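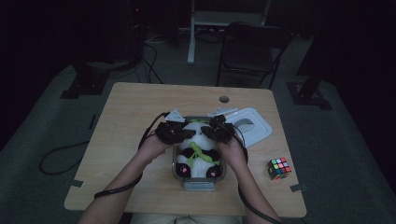

STERNVILLE, 7 February 2022

Pellegrini Opens Its Brow and Nail Bar to Walk-Ins

After a very busy January, Pellegrini is adding three new chairs to its shop in Sternville, and you no longer need to book ahead! The brow and nail bar now carries the full Skaltavau line of gel polishes, 40 shades in all, from sheer pinks to a deep plum that customers keep asking for.

"We saw almost 3,000 people last year, and many of them wanted a quick polish change on a lunch break," said owner Evaristo Costa. "Now they can just come in, and I'm thrilled."

Brow tinting and shaping are offered at all three new chairs. Itix brow gels are sold at the front desk.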